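The Arm in the Back of the Emstead Workshop

Baltasar Herrera starts with the power supply, which he considers the least interesting part of the project and the part most people get wrong. "If it browns out when two joints accelerate together, you will spend a month blaming your code," he says. "I spent that month. It was January."

Herrera has been building a six-joint arm at Emstead, the shared workshop where he rents a bench, together with Tassanee Luangrath. He does the mechanics and wiring. She writes the planner and maintains the simulator, where most of the work now takes place. The project is called Uletti, after a street neither of them lives on anymore.

The real arm is still waiting on its wrist bearing. The first one had too much play, and the replacement needs a new housing, so the grasping code is being written against a model. Luangrath does not see this as a compromise. "I can run 500 attempts overnight and read the log over breakfast," she says. "On the bench we would get 30 before someone needs the drill press."

The simulated arm is a stock white model that stands in for their own. Luangrath remaps the joint limits and leaves the appearance alone. The test tasks are set in a kitchen, with a table of household objects to be picked up and put down in containers.

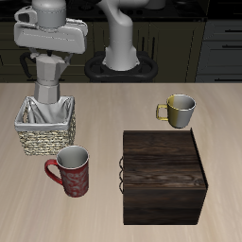
Mingxuan Ding argued early on that a kitchen was the wrong place to begin, and that plain blocks on a flat plane would have turned up the same planner faults with far less rendering time. Luangrath concedes the point about time. She kept the kitchen because blocks hid the problem she was chasing.

"A moka pot has a waist and a handle on one side," she says. "Its outline changes as you turn it. With a block, I could get the yaw wrong by ninety degrees and still score a success."

Placement has been harder than picking up. A basket with a cloth lining gives the planner no clean floor to aim for, and the simulator treats the folds as fixed geometry. Her current rule is to lower the object until the estimated contact force passes a threshold, wait five control cycles, then open the fingers. Before the wait was added, the gripper sometimes opened on a false contact.

Herrera's concern is what happens when the code meets his hardware. His joints have backlash that the model does not. He has measured it at each axis and passed the numbers on, and Luangrath now adds a random offset of that size to every run. The success rate dropped the first night. "Good," Herrera says. "Now it is closer to what I built."

The log stood at run 1775 when we spoke. The new wrist housing was on the printer, with the second half still to go.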